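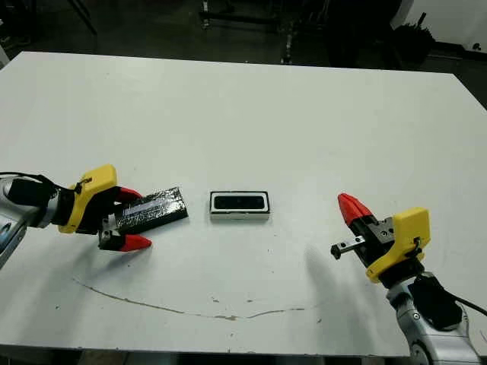 Bimanual pick order: does fingertip compliance explain the gap, or is it just the block pose?

Manipulation > Methods and results
9 replies

tsaobench
Posting a result from our two-arm setup before I write it up. The task is two objects on a white table, one taped black block and one small flat device. The left arm takes the block, the right arm takes the device, and both lift. The policy is trained by imitation on 436 teleoperated demos, with 2000 more episodes of unlabeled play used for pretraining the encoder only.

With pretraining, the left-arm grasp succeeds far more often than the right-arm grasp. Without pretraining, the two arms are close to even. I did not expect the encoder to favor one side. The fingertips are the same red printed part on both arms, same batch, same infill.

dof_ledger
How are you scoring a grasp? If success means "object leaves the table," the block is an easy target. It has height. The flat device gives the fingers very little to close on.

tsaobench
Lift and hold for 30 control steps. I agree the flat object is harder. That doesn't explain why the two are even without pretraining.

Ho-yin Wan
It could, if both are equally bad without it. Post the raw rates. "Close to even" at a low success rate tells you nothing about object difficulty.

Also, the tape. Crinkled glossy tape gives strong highlights that move when the block turns. An encoder pretrained on play data will pick that up as a pose cue. Your device is a pale outline with a black face on a white surface, so most of the edge contrast is in the inset and the outer rim is weak. I would expect the predicted grasp width to be too narrow on that one.

skun_b
Disagree on the tape. We ran the Skunberg wrapped-block set with matte tape and with glossy tape, and pose error was slightly worse on glossy. Highlights depend on the lamp as much as on the block. If the lamp moved between play collection and evaluation, the cue is wrong and the policy still trusts it.

Ho-yin Wan
Your set used one fixed overhead view, if I remember right. His is looking down from between the arms. I would not carry the number over.

skun_b
Fair on the viewpoint. The lamp point stands.

gripper_yellow
Look at the shadow. The right arm throws a soft gray one onto the table to the left of its gripper housing. There are also small dark specks below and to the right of the device, and a wavering crack line along the lower part of the table. For a small target with low rim contrast, all of that competes. The block doesn't have this problem, it is big and dark.

Cheap test: mask everything except the two objects and the fingers, then rerun the evaluation with the same checkpoints.

tsaobench
The crack was there for all of the play data and all of the demos, so it is constant. The shadow is not constant, it moves with the arm. I will run the mask.

dof_ledger
Constant in the data doesn't mean harmless. If the table shifts a little relative to the camera, the crack becomes a false landmark. Ginemberg had exactly this with a strip of floor tape and lost a month to it.

tsaobench
Update. Ran masked and unmasked on the same checkpoints, 700 trials in total, split evenly between the two conditions.

Left arm, block: no change I would report.
Right arm, device: better with the mask, but still behind the left arm. The mask closes less than half of the gap.

So the background accounts for part of it. The remaining failures are mostly one type: the fingers close above the object. That looks like a height error, which neither the tape theory nor the shadow theory predicts directly.

Ho-yin Wan
Height error on a flat object could be plain demo bias. What did the operators do with the right arm? If they came in high and went down late, the policy has few samples near the table surface. Plot fingertip height at the moment the close command is sent, demos against rollouts, per arm.

skun_b
Seconded. And swap the objects before you claim anything about sides. At the moment arm and object are fully confounded. The title of this thread can't be answered with the data you have.

tsaobench
Agreed on the swap, and I should have done it first. I have the logs for the height plot — the swap needs new demos. I'm collecting them with the Trindano teleop setup and the same fingertips, and will post both when the second half is done.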